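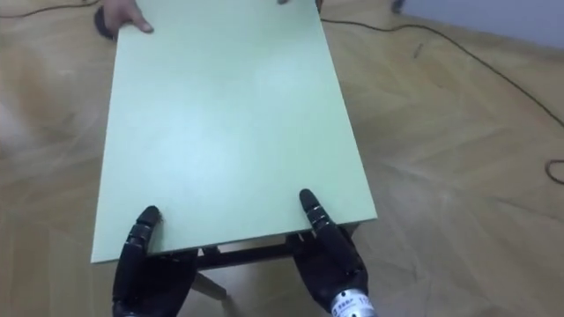

Levantamento partilhado de uma mesa: mãos robóticas num dos lados, uma pessoa no outro.

COMUNICADO DE IMPRENSA
17 de novembro de 2021

Psarras pede regras verificáveis para robôs que carregam objetos com pessoas

A Psarras, gabinete independente de avaliação de segurança em automação, publica hoje um parecer crítico sobre o Skeltness, o código voluntário de boas práticas para robôs humanoides em espaços interiores proposto pela Itach. O gabinete considera que o texto promete mais do que permite verificar e recomenda que não seja citado em cadernos de encargos na versão atual.

O código tem 16 pontos. Vários recorrem a expressões como "força adequada" ou "distância prudente", sem indicar quem mede, com que instrumento e em que momento da tarefa. Um fabricante pode declarar-se conforme depois de preencher um formulário.
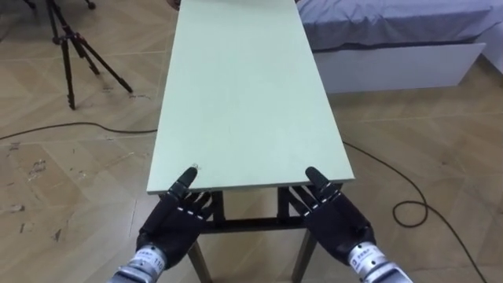
O caso escolhido para o parecer é dos mais banais: levantar e deslocar uma mesa a dois, com o robô numa ponta e uma pessoa na outra. O Skeltness trata-o numa única frase, onde se lê que "o robô deve acompanhar o movimento do operador". Fica por dizer o que acontece se o operador largar a mesa, tropeçar ou mudar de ideias a meio do caminho.

"Chamar norma a isto é generoso. Um código que não diz quem manda parar o robô, nem como, serve para pôr na brochura", afirma Telmo Bustamante, responsável técnico da Psarras. "Já ouvimos que o mercado se encarrega de corrigir o resto. Gostávamos de ver os registos."

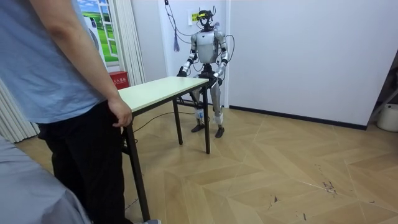 O parecer questiona também os números que acompanham a proposta. A Itach refere 2000 repetições de tarefas partilhadas sem incidentes, mas o anexo descreve apenas 234, e não define o que conta como incidente. Uma mesa pousada com força em cima de um pé, por exemplo, entra na conta? A Psarras colocou a pergunta por escrito em fevereiro e continua sem resposta.

O gabinete propõe que qualquer revisão do texto inclua, no mínimo:

Um limite de força indicado em newtons e medido no ponto de contacto com o objeto.
Uma paragem acessível à pessoa que tem as mãos ocupadas.
Regras para cabos e outros obstáculos no chão do percurso.
Publicação de 100 por cento dos ensaios, incluindo os interrompidos.

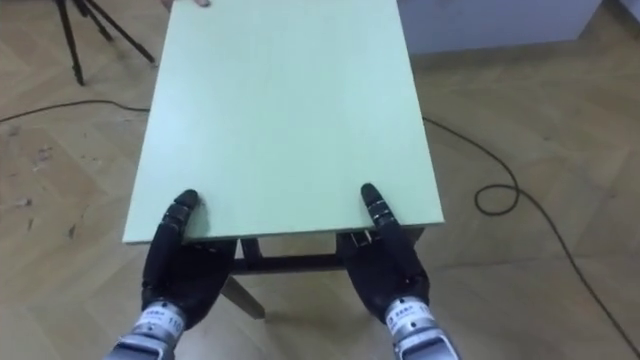 As duas mãos robóticas seguram o bordo do tampo. Há cabos no chão, de ambos os lados da mesa.

O terceiro ponto não tem qualquer correspondência no Skeltness, que pressupõe um pavimento desimpedido. A Psarras duvida que essa condição se verifique em muitas salas de ensaio, e menos ainda em casas ou escritórios.

A Zeveck, que anunciou a intenção de adotar o código, recebeu cópia do parecer. O documento integral pode ser pedido ao gabinete de imprensa da Psarras.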